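Weidemann T2 Two-Slot Toaster: Frequently Asked Questions
Last updated 9 July 2020

What voltage does the T2 need?
The North American model runs on standard household current only. Do not use it with a travel converter.

How many slices does it hold?
It has 2 slots, one slice each. Thick bagels should be cut in half first.

Why does the second batch come out darker?
The heating elements are still warm from the first batch. Lower the browning dial by one step, or wait two minutes between batches.
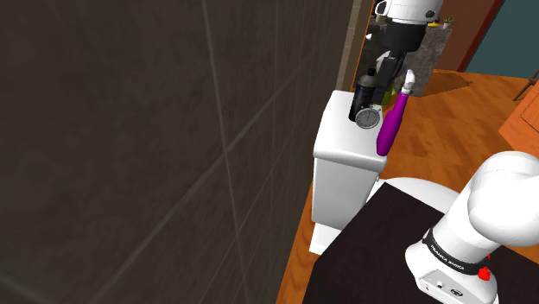
Stopwatch and blue bottle on a white tank lid.

How do I clean the crumb tray?
Unplug the toaster and let it cool. Slide the tray out from the rear, empty it and wipe it with a dry cloth. The tray is not dishwasher safe.

The lever will not stay down. Is it broken?
The lever locks only when the toaster is plugged in. If it still releases – and the outlet works with other appliances – contact service with your model code, 3325, printed on the underside.

Can I buy spare parts?
Crumb trays and dial knobs are sold through Grulora. Heating elements are replaced by our service center only.

Is the cord replaceable?
No. A toaster with a damaged cord must not be used.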